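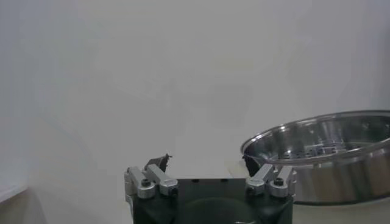
Graziella Morelli wrote on our first outline that steaming looks like the easy part of making buns and is where most student batches go wrong, and she asked us to spend the report on the steamer and leave the dough alone as much as possible. We followed that advice. The dough stayed the same all term and we changed only what happened between the end of the second rise and the moment the buns were on the plate.

Steamed Buns in a Small Electric Steamer
Food Preparation Project, Kisgate College, Marino Building kitchen

1. What we wanted to find out

Our trial batches in October had two faults. Some buns had a wrinkled, yellowish skin, and some had wet spots on the top where the dough had turned gluey. The recipe sheet from class says only "steam until done, remove lid, serve." We wanted to know whether the faults came from the spacing of the buns, from water dripping off the lid, or from taking the lid off too fast.

2. Dough

The dough was made with 400 g of Zanorel all-purpose flour, instant yeast, sugar, a little oil, salt and water. The water was brought to 103 °F before the yeast went in. We kneaded by hand until the dough stopped sticking to the table, let it double in a covered bowl, knocked it back and divided it. Each piece was rolled flat with a thinner edge, and the edge was then gathered up in pleats and pinched at the top. All the buns in the project were plain, with no filling.

The pleating took practice. Buns with a thick knot of dough at the top stayed dense there however long they were steamed. After the second batch we rolled the edges thinner and trimmed nothing.

3. Equipment

We used a tabletop electric steamer with a perforated metal basket and a glass lid. A round plate was kept next to it for the finished buns. We also had a Lastard kitchen timer, a scale, tongs and a cotton towel.

The same amount of water, 375 ml, went into the base every time. In one early run we filled it higher, the water boiled up through the holes and the bottoms of the buns were soaked. That run is left out of the results.

4. Spacing

We first tried to fill the basket completely. The buns swelled, touched and stuck to each other, and pulling them apart tore the skin on the sides. Next we tried one in the middle with the others around it. The middle bun rose well but pressed against its neighbors. The arrangement we settled on was four buns set toward the wall of the basket with the center left open.

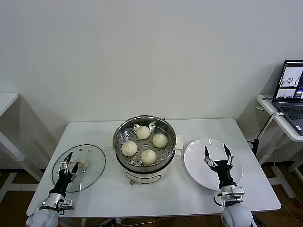
Assunta Melis disagreed with us on spacing. Her view, given in the comments on our second draft, was that four is a waste of a basket and that small squares of parchment under each bun would let us fit more in without any tearing. We tested the parchment in one batch. It did make the bottoms easier to lift and we would use it again, but the sides still stuck where the buns touched, so for this size of dough piece we stayed with four.

5. Steaming time and lid

We started the timer when steam first came out from under the lid. Twelve minutes left a damp line in the middle of a bun when it was cut open. Fifteen minutes was enough for some buns and too short for others in the same basket. At 20 minutes every bun was cooked through, and the texture was no drier than at fifteen, so we used that for all later runs.

For the lid we compared three ways of finishing. In the first, the lid came off as soon as the timer rang. In the second, the steamer was switched off and left closed for five minutes. In the third, the steamer was switched off and the lid was left on but tipped slightly with the tongs so that steam could get out along one side.

The first way gave the worst skin. Several buns sank while we were watching and wrinkled within a minute. The second way was much better for the skin, but drops had time to collect on the glass and fall, and this is where most of our wet spots came from. The third way gave smooth buns with few spots.

We then added the towel. Wrapping it around the lid before steaming caught most of the drops. The corners have to be folded up over the knob and held there, and they must stay clear of the base. A thinner cloth would be easier to fold.
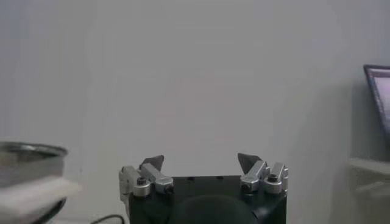 When the lid is lifted it should be tilted away from the buns so that any water runs to the far edge. It should then be put down flat on the table, with the knob up, on a spot that has been cleared beforehand. In two of our runs we had left no room for it and stood holding a hot lid over the basket while someone moved the plate. Both of those batches had wet tops.

6. Results

The best buns came from four to a basket, 20 minutes from first steam, towel around the lid, then five minutes off the heat with the lid tipped. They were pale and smooth and stayed round on the plate. Changing the finish made more difference than changing the spacing. The yellowish color in the trial batches was not solved by any of this. It went away when we measured the yeast on the scale, but we did not test that separately and cannot say for certain that it was the cause.

7. Limits of the work

We used one steamer and one flour. The kitchen was warmer in some sessions than in others and the second rise was judged by touch, so the buns did not all go into the basket at the same stage. Filled buns would need their own timing. Next term's group could start with the parchment squares and a smaller dough piece, and weigh the buns before and after steaming to see how much water they take up.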